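Pressemitteilung, Oktober

Klein, weiß und zum Selbststecken: Cemholm zeigt die Regalserie Paten

Ich gebe es zu, ich freue mich seit Wochen darauf, das hier endlich schreiben zu dürfen. Mein Name ist Anoma Matubbar, ich mache bei Cemholm die Pressearbeit und nebenbei (wie bei uns üblich) alles, was sonst liegen bleibt. Ab Oktober gibt es unsere neue Serie Paten: kleine Tischregale und Ablagen für Leute, deren Schreibtisch so aussieht wie meiner.

Angefangen hat alles mit Hiếu Châu aus unserer Entwicklung, der seine Muster am liebsten auf einer schwarzen Tischplatte auslegt. Inzwischen liegen bei ihm so viele davon, dass man kaum noch eine Kaffeetasse abstellen kann — und ich habe es wirklich versucht! Lange Leisten, flache Ablagen mit einem kurzen Zapfen, kleine offene Kästen, alles in Weiß. Erzsébet Dudás wollte zwischendurch unbedingt ein Salbeigrün, das haben wir auf nächstes Jahr verschoben. Mein Liebling ist das Regal mit dem einen Zwischenboden: vorne offen, oben ein Fach, unten ein Fach, fertig. Bei mir wohnen unten die Briefmarken und oben die Sachen, die ich noch wegräumen will.

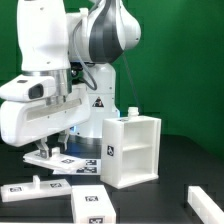
Was die Serie kann

Paten besteht aus Regal, Ablage und Leiste. Man kann die Teile einzeln kaufen oder als Set, und wer später etwas dazustellen möchte, stellt eben etwas dazu. Das Verkaufsregal ist 300 Millimeter breit und 120 Millimeter tief, damit passt es bei den meisten noch neben den Bildschirm. Die Ablage gibt es in einer Breite von 138 Millimetern. Werkzeug braucht man keines. Ich habe mein Set in der Mittagspause aufgebaut und danach noch in Ruhe gegessen.

»Ich wollte ein Regal, das man nicht erst verstehen muss«, sagt Hiếu Châu. »Reinstellen, rausnehmen, das reicht mir.«

Preis und Verfügbarkeit

Das Set kostet 60 Euro und ist ab Oktober in unserem Onlineshop und im Laden in der Werach-Passage zu haben. Dort berät Sie Sandamali Howlader, gern auch mit einer Skizze vom eigenen Schreibtisch in der Hand (bitte mitbringen, sie liebt Skizzen!).

Muster für Redaktionen verschicke ich gern, solange der Vorrat reicht — eine kurze Mail genügt.

Pressekontakt
Anoma Matubbar
Cemholm, Presse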